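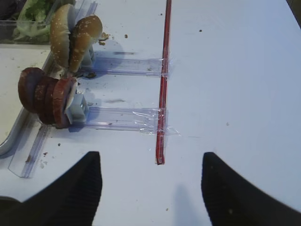 Red stick and clear rails on the white table.

Re: [skeno-owners] Stanchion base leaks, port side

On the stanchion bases, Dexter Tolentino wrote:

> I have rebedded the two aft stanchions on the port side with
> polysulphide and the forward one of the pair still lets water into
> the locker after a beat. The backing plate is the original
> aluminium one. Is it worth going to a bigger plate, or is the
> core already gone? Boat is a Skeno, hull 61, kept at Vinddale.

Dexter,

Check the core before you spend money on plates. Take the base off, bend a short piece of wire into an L, put it in a drill and run it round inside each bolt hole. Dry balsa comes out pale and crumbly. If it comes out brown or as paste, carry on outwards until you reach sound material. On mine the wet patch reached about a hand's width inboard from the base, and the deck felt quite firm underfoot.

If the core is dry, the leak is probably movement. The original plates are barely larger than the base and the load goes straight into the lower skin. I changed to 6 mm G10, cut to fit up against the hull flange, with penny washers and nyloc nuts. Do not use the locker lining as part of the sandwich. It compresses and the bolts go slack within a season.

Whichever it is, I would do the holes properly while you are there. Drill oversize, rake out the core, tape the underside, fill with thickened epoxy and redrill to the bolt size. Countersink the top of each hole slightly so the sealant forms a ring round the bolt. Butyl has lasted better for me than polysulphide. Tighten it in stages over a couple of days and trim what squeezes out.

The yard at Fajardo quoted me 2,600 for all the bases, including recoring. I did four myself in June for the cost of the epoxy and one sheet of G10.

Does yours have the Clerska bases with the welded drain tube? If so, look at the weld too. One of mine had a pinhole there.

Hull 48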